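Home | Shop | Care & Folding | Returns | Contact

We use cookies to remember your basket and to see which pages are read. By staying on this site you accept this. Cookie settings

Sweatpants: Folding, Washing and Storage FAQ

Last updated: Jan 4, 2026

These are the questions we get most often at Zirow about looking after sweatpants at home. The answers apply to our own Sandeneck and Nkuna styles and to most other cotton or cotton-blend sweatpants. If your care label says something different, follow the label.

FOLDING

What is the best surface to fold sweatpants on?

A table that is wide enough for the waistband and both legs side by side. Length matters less. If the legs hang over the near edge, you can still smooth the top half and then bring the legs up as you fold. A bed works too, but the mattress gives under your hands and the creases are harder to press out. Wipe the table first if you are folding anything dark.

How do I lay them out before folding?

Put the waistband at the far side and the legs toward you, front facing up. Pull the waistband straight by its two corners. Then run your palms down from the waist to the cuffs, one leg at a time. The legs will spread apart a little on their own, and you can leave them that way until the first fold. Check that the crotch seam is flat, as a bunched seam there makes a lump that shows through every later fold.

Which way do I fold them for a drawer?

Fold one leg over the other so the outer seams line up. The crotch will stick out as a small point. Tuck the point in so you have a straight-sided rectangle. Bring the cuffs up to just below the waistband, then fold in thirds. You should have a packet that stands on its edge. Heavier fleece may only fold in half again, and that is fine.
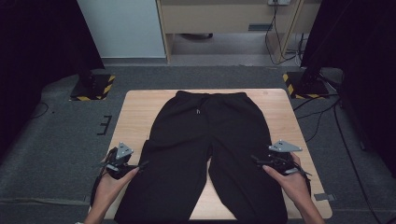 If your drawer is shallow, stop after the first fold up and lay the packet flat. Thick sweatpants that are forced into thirds tend to spring open and push the drawer up from inside.

Should I fold or roll?

Fold for shelves and drawers. Roll for bags. Rolling takes the crease out of the knee, but rolled sweatpants are round and waste space on a shelf. For rolling, do the first leg-over-leg fold as above and start from the waistband, so the bulky elastic is in the middle.

What do I do with the drawstring?

Lay the ends down on the front panel or tuck them inside the waistband before you fold. If the ends are uneven, stretch the waistband out fully with both hands and let it go, then even them up by pulling on the longer side. Tie a loose bow before washing. We replace a lot of lost drawstrings, and nearly all of them came out in the machine.

Can I hang sweatpants instead?

You can, over a bar. Fold them lengthwise and drape them at the thigh. Avoid clip hangers on the waistband, as the clips leave dents in the elastic and the weight of the legs pulls it down over time.

My sweatpants have a crease down the front that will not come out. Why?

They were probably folded while still a little damp, or they sat at the bottom of a heavy stack. Hang them in the bathroom while you shower, then smooth them flat by hand on a table. If you need to iron, turn them inside out and use a low setting. Keep the iron off any print.

WASHING AND DRYING

How do I keep black sweatpants black?

Wash them inside out in cold water with other dark clothes. Use a little less detergent than you think you need – leftover detergent dries as a gray film that people often take for fading. Dry them out of direct sun. Some color will come out in the first 2 washes, so keep them away from towels and anything light until then.

How do I get lint off dark fabric?

Lay the sweatpants flat and work in one direction, from the waist down. A sticky roller is fine for a few hairs. For a lot of lint, a damp rubber glove does a better job. Do the front, turn them over, do the back, and finish with the inside of the cuffs. Clean the lint screen in your dryer before the next load.

Can they go in the dryer?

Yes, on low. Take them out while the waistband is still slightly damp and let that part dry in the air. High heat is hard on elastic. Our Wemura recycled-yarn line is the exception and should be line dried only.

How much shrinkage should I expect?

For Sandeneck and Nkuna, very little after the first wash, as the fabric is pre-washed. Cotton fleece that has not been pre-washed can lose around 2 percent in length. Pull each leg gently lengthwise while damp and lay it flat.

STORAGE

How should I store sweatpants over the summer?

Wash and dry them completely, empty the pockets, fold them as above and put the heaviest pair at the bottom. A cotton bag or a lidded box is better than a sealed plastic bag. When you take them out again in November, shake them out and leave them unfolded for a few hours before you put them in the drawer.

How many pairs can I stack?

That depends on the fabric weight. We suggest keeping a stack under 40 cm. Any taller and it leans, and you end up refolding everything to get at one pair.

ORDERS AND REPAIRS

Can I buy a replacement drawstring?

Yes. Search for item 171 in the shop. It comes in black, gray and off-white, and fits all sizes of Sandeneck and Nkuna.

Do you repair waistbands?

We do, on our own styles only. Please wash the sweatpants before sending them and leave the old elastic in place – we use it to match the width. Use the form on the Returns page and choose Repair.

Home | Shop | Care & Folding | Returns | Contact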